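White wall behind a white table: which one should change?

Posted in March by Iqra Talpur

Good evening to all. I have read this forum for a long time, but this is my first thread, so please excuse me if the question was already answered somewhere. I did search, and found mostly kitchens.

We have a room at the back of our unit in Tuhumury. The walls were yellow and very sad when we took the lease. I painted them myself over two weekends with Brolatley matt, colour number 193. On the card it is simply called a white, and I liked it very much on the card. Before it I put one coat of Borkness primer, because the yellow was strong.

After the painting we bought the tables, from Inance. They are white too. I thought that white and white is the safest choice in the world. Now I spend many hours in this room and my eyes are tired by three in the afternoon. Also, at some hours the wall looks a little dirty next to the table, and at other hours I see no difference between them at all. My colleague says that I imagine it.
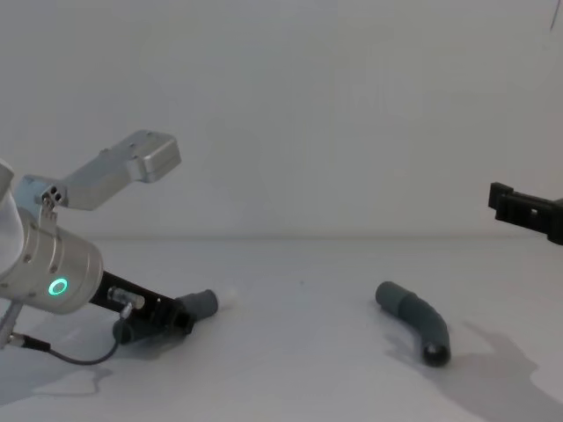 White top against the white wall.

My questions are these. Is it normal that two whites disagree in this way? If I change one of them, is it better to repaint the wall or to cover the table? And if it is the wall, should I go to a warmer white or to a real colour? A painter has given me a quote of 792 dollars for the walls only, without the ceiling. I could do it again myself, but my shoulder is not happy about this idea.

Thank you for your patience with a long message.

Iqra

Reply by matt_and_eggshell, 7.40 pm

Welcome, Iqra. You do not imagine it. There is no such thing as "white" in a paint shop, there are only very pale colours. Most of them have a little yellow, grey, green or pink in them. You will never notice this pink until you put something whiter beside it. A table top from a factory is usually a colder and cleaner white than a wall paint, so the wall loses the comparison every time.

I would leave the table and change the wall. Do not go to another white. You would only start the same fight with a different opponent. Choose something that is clearly a colour, even if it is a very soft one: a grey-green, a clay, a light blue if the room gets sun. Then the table can be white in peace.

And please do not pay 792 for one room before you have tried a sample pot.

Reply by Tariq Bugti, 8.15 pm

I must disagree with the last speaker, with respect. I was a painter for many years and I have repainted too many rooms for people whose problem was the lamp. Which bulbs do you have, Iqra? Is there a window, and on which side? A cool tube on the ceiling with a warm evening sun from the side will make any white wall change its mind three times in a day. It would do the same with a grey-green.

Tired eyes also do not come from paint undertones. They come from glare. A big pale surface under strong light, directly below your face, is the first thing I would look at. The wall is innocent until you prove something.

Reply by Iqra Talpur, 8.52 pm

Thank you both, this is already more than I knew this morning.

Mr Bugti, the light on the ceiling was there when we came. I climbed up to read the label, but it only has a number, 40, and I do not know if this is the watts or something else. There is one window and it faces west. It has no blind at present. I had planned to buy one, but then the money went to the tables.

I have one more photo from the same room, I will put it in my next message when I have made my notes. I want to try something tomorrow first.

Reply by lino_lil, 9.30 pm

Can I be the third opinion? Cover the table. A mat or a piece of grey linoleum cut to size costs very little, and you can take it off again when you move out. Desk linoleum is beautiful to touch and it is matt, so it does not throw the light back to you. I did my sewing table in a mushroom colour and I stopped having headaches in the same week. Perhaps this was a coincidence, but I kept the linoleum.

Please don't put wallpaper paste anywhere near it. I will not tell the whole story.

Reply by matt_and_eggshell, 9.47 pm

Linoleum yellows in the dark and fades in the light, and she has a west window. It is a lovely material but it needs some care. I stay with my sample pot.

Reply by lino_lil, 9.55 pm

It recovers when you leave it in daylight for a few days. Everyone says it yellows, and then they keep it for 20 years.

Reply by Iqra Talpur, next day, 6.10 pm

I have done some small experiments during the day and I wrote them down like at school. Maybe they will help another person with the same question.

1. I held a sheet of ordinary printer paper flat to the wall, and then I laid it on the table. Against the wall the paper looked very clean and the wall looked creamy. On the table it was difficult to find the edge of the paper. So matt_and_eggshell is right that the table is the colder one. My colleague has now admitted that he can see it too, but he needed the paper. To me the wall seems off-white in this second photo, more than in the first.
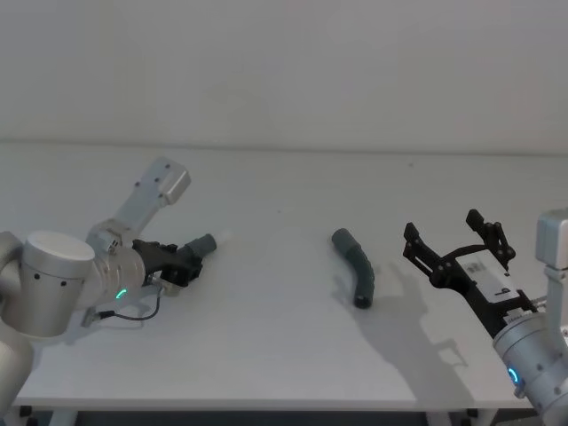
2. I switched off the ceiling light at noon and worked only with the window. The difference became smaller and my eyes were more comfortable, but it was too dark for small writing at the far end.

3. At four in the afternoon the sun came in low and the table was terrible. I had to move my chair. I taped brown packing paper over the lower half of the window, and in one minute the whole room was calm. It looked ugly from the street, I am sure, but it was calm.

4. I put a grey wool blanket over half of one table. I liked the colour. I did not like how everything became stuck in the wool.

My feeling after this day is that Mr Bugti is right for the eyes and matt_and_eggshell is right for the colour. These were perhaps two different problems, and I was treating them as one.

Reply by Tariq Bugti, 7.05 pm

Very nice work, and I like the brown paper. Buy the blind first. A roller blind in a light, slightly see-through fabric will be enough, you do not need a blackout one. A blackout blind gives you a dark room with one bright stripe at each side, and that is worse than before.

For the lamp, the 40 is probably the watts, but it does not tell you the colour. Look for a number with a K after it, or a code of three digits on the tube itself. If you find nothing, replace it with a 4000 K and put a diffuser under it. I would not go to 2700 K with a white table, it turns the top the colour of weak tea.

Reply by Window_Seat, 7.31 pm

Small question from the side: did the primer have time to dry properly before the 193 went over it? I used Borkness once over an old nicotine wall and I was in a hurry. The stain came up in soft patches through the white. If your "dirty" look comes in patches and not everywhere, I would suspect this.

Reply by Iqra Talpur, 7.58 pm

It is everywhere, and even. I waited one night between the coats because the tin told me to. But thank you, I went immediately to look at the corners with a torch!

Reply by matt_and_eggshell, 8.20 pm

I accept the blind as a first purchase. For the second one I still say paint, but only the wall that stands directly behind the tables. One wall is a morning of work and one small tin, also for a bad shoulder if you use a long pole. Paint your sample on a big piece of card and move it around for some days, do not paint it directly on the wall. A small square in the middle of a white wall always looks darker than the finished thing, and people get frightened and choose too pale.

Reply by Tariq Bugti, 8.34 pm

On the card we agree completely. On the one wall we do not. In a small room a single coloured wall pulls the ceiling to one side, at least to my eye. Do all four or do none.

Reply by lino_lil, 8.41 pm

Feature walls again. Somebody should close the thread before page nine.

Reply by Iqra Talpur, 9.16 pm

Please do not close it yet. I have ordered a blind, in a fabric with the name "oat". I also asked Inance if they sell a grey mat for this table, and they will write to me. The painter was friendly when I told him that I would wait.

The sample card is drying now on top of the fridge. It is a grey-green. In the kitchen it looks blue.

Contact us | Forum rules | © Walls & Surfaces Board | Back to top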